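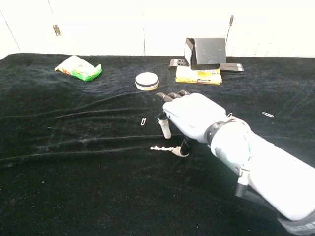 Budget first, hand second. I got that backwards, so learn from me!

I started pricing robot hands for the workshop bench in May, and I went straight for the one with the nicest fingers (a Fellard, gorgeous, way too much). Then I added up everything that goes with it and had to lie down for a bit. So these are the things I'd write on the back of an envelope before you call anybody.

Make a list of the smallest things you want picked up. Keys, paper clips, washers, whatever lives in your junk drawer. Put them in a bag and take the bag to the demo. The Lotero rep was a good sport about mine, and I learned more in 14 minutes than I had from a month of brochures.

Ask what spare fingertips cost. Mine were quoted at $433 a set, and I'd have sworn that was a typo. Melquiades Trujillo over at Beltside told me to plan on two sets the first year and he buys his from Cabral, so get both prices.

Hold back $1000 for the boring stuff - mounts, cables, a decent power strip, a cloth for the table so little parts don't skitter off onto the floor. Black velvet is lovely for that but oh my, the lint! Keep a sticky roller in the drawer.

And ask about delivery before you clear a shelf. I was told 6 weeks, and I moved the drill press out of the way on day one like a fool.

Next up is the bench itself, once I've measured it properly.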